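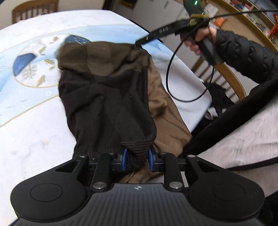 I drove over to the Wurkham open house mostly for the free coffee and stayed for the laundry folding, which tells you a lot about me! Everyone was fussing over shirts, but I got stuck on the knits. The dark brown one with the ribbed cuff was my favorite, all bunched up at one end with something tan lying in loose folds next to it.

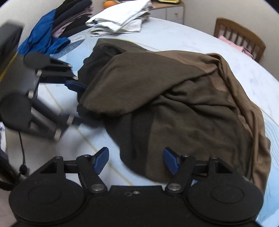
My own folding system is one heap and a prayer, so I took notes. Small stuff last, flat stuff first. The stack with the bright blue cloth at the front looked neater than anything in my closet (and I own 7 towels, max). 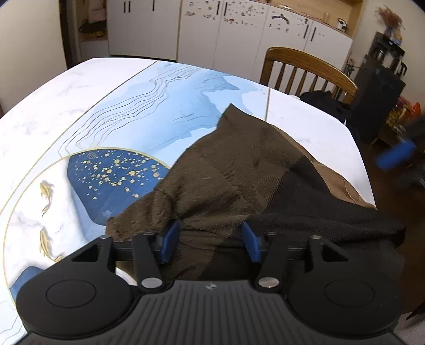 Do you fold fuzzy fabric the same way as cotton? Fold it looser and fewer times, and keep it on top of the stack so it doesn't get squashed.

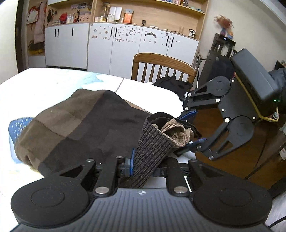

Britta Görtz thought tucking one sock inside the other was a terrible habit and told me it ruins the elastic. I've done it since college and I'm not stopping now. They're doing another open house in June, and I'm bringing my sister.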